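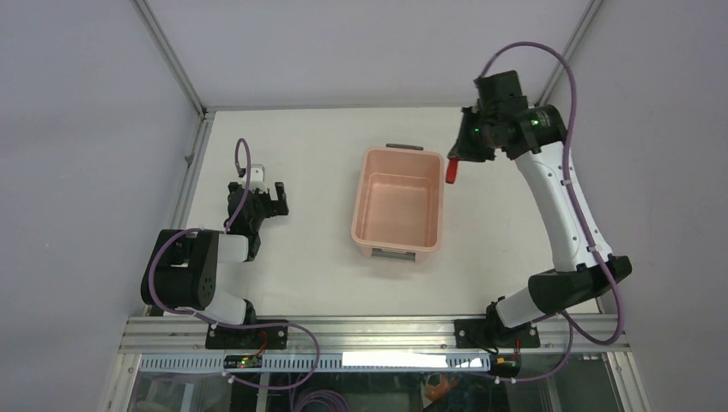

M. Renau
Stores Supervisor, Hindby
Last revised 16 Jan 2023

Setting up a two-bin stock system for small parts

A two-bin system controls the reordering of low-cost items without a running stock record. Each item is held in two bins. Parts are taken from the first bin until it is empty, at which point an order is placed and the second bin comes into use. The quantity in the second bin must last until the delivery arrives.

The method suits fixings, connectors, seals and consumables with steady use. Do not apply it to serial-numbered parts, anything with a short shelf life, or items bought for a single job.

1. Choose the items

Take the issue records for the past year and sort by number of issues, not by value. Strike out any item whose use varies widely from month to month. At Hindby this left 78 items, all of which had previously been counted by hand.

2. Work out the bin quantity

You need three values for each item:
Annual use, in pieces
Working days per year
Supplier lead time, in working days

Divide annual use by working days to get daily use. Multiply daily use by the lead time, then add an allowance for late deliveries and uneven demand. We add a quarter. Round up at the end of the sum only.

Worked figures for an M6 flanged nut: annual use is 2,403, over 300 working days, which gives a daily use of 8.01. The lead time from Lombardi is 11 days. 8.01 x 11 = 88.11. With a quarter added this becomes 110.14, so the bin quantity is 111.

If the supplier sells in fixed packs, round up again to the next whole pack. Use the lead time you have recorded on past orders. Catalogue lead times often leave out goods-in checks and the time taken to raise the order.

3. Choose the bins

Both bins for an item should be the same size and hold the full quantity with some space above. An open bin with a flat floor is easy to check at a glance. Overfilled bins shed parts into the bins below, and mixed fixings are slow to sort out.

Check the loaded weight before you commit to a size. Heavy items may need to be split across a wider, shallower bin, or moved to a lower shelf.

4. Label bins and shelf

Each bin label carries:
Part number
Short description
Bin quantity
Supplier
Shelf location

Put the same part number and location on the shelf edge. Fix the bin label to the short side facing the aisle. Labels on the long side can't be read once the bins are racked.

5. Fill and place

Weigh-count the parts into both bins. Place one behind the other, with the working bin at the front. Where shelf depth does not allow this, stack them and draw from the top one.

6. Set the reorder routine

When the front bin is empty, the person who emptied it moves it to the collection rack and pulls the rear bin forward. The buyer clears the rack at the start of each day, scans each label and places the orders. Empty bins stay on the rack, in the 'on order' section, until the parts arrive.

On delivery, fill the empty bin and return it behind the one in use. Do not top up the front bin. Doing so mixes batches and hides the reorder point.

7. Review

Recalculate every March, or sooner if a supplier changes. Two signs call for an earlier check:
The second bin runs out before delivery - raise the quantity, or look at the lead time.
The second bin is still full when the delivery arrives, several orders running - lower the quantity.

The label template and calculation sheet are kept in the Sivedstead shared folder, under Stores.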